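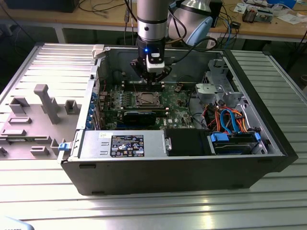 No. 134

Flurina Eder
2 April 2019

Thread on desktop towers and opening them up without breaking plastic. Notes from this year's teardown pile, mostly for my own reference and for whoever inherits the Multcombe bench.

1/ Lay the tower on its side before touching the cover. Gravity then keeps the panel where you want it, and the motherboard faces up at a height you can work at. Upright is fine for dusting. It is a poor position for memory.

2/ The side panel on this style of case is more than sheet metal. The inner face carries gray plastic ribs, brackets and one tall post. Set it down inner side up. Put it post-down and the first thing you lean on it will snap something.

3/ Blue plastic generally means "move this by hand." Latches, slot clips, drive clips. If a blue part needs a screwdriver, stop and look again.

4/ Memory. Open the latches at the ends of the slot, lift the module straight up, no rocking. Going back in, match the notch first, then press both ends evenly. Erhan Bayram checks mine and I check his. We have each caught the other once.

5/ Extruded aluminum table, since two of you asked: the grooves eat screws. Use a tray. I lost five in November and got one back. 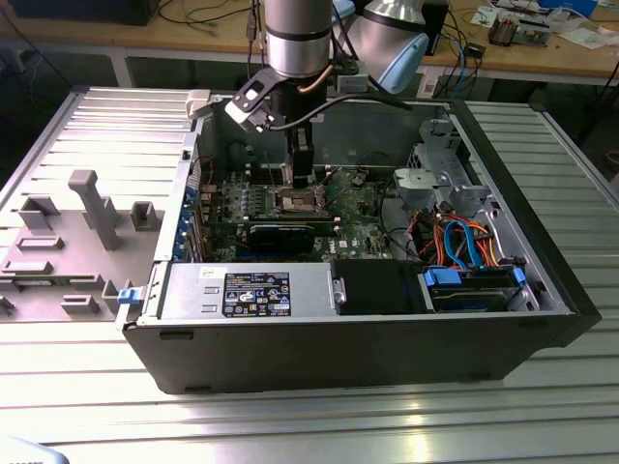

Multcombe bench, cover off, CPU socket exposed.

6/ The socket is the part to be slow around. With the metal square in view, nothing gets passed over it – no screws, no tools, no coffee. Graphics card sits just below the socket on this board, so I prefer to pull the card first and get the clearance.

7/ Expansion slot clips run in a column along the inside of the rear wall. Release only the one you need. Opening the whole column saves no time and you will forget to close one.

8/ Power supply: read the label before ordering a replacement. Connector layout matters as much as wattage. Bilgin sent us 29 units last year with the right number on the box and the wrong plug on the lead. All 29 went back.

9/ Drives. Two blue clips, squeeze, slide. Unplug the SATA cable at the drive by its connector, never by the cable.

10/ Times, for the person at Zillcombe who wanted them: 18 minutes for cover, card, memory and drive, out and back in. Add five if the cables were tied by someone thorough.

11/ Parts list and the Alano screw chart go up when I have retyped them. The current copy has thermal paste on it – the M3 row is unreadable.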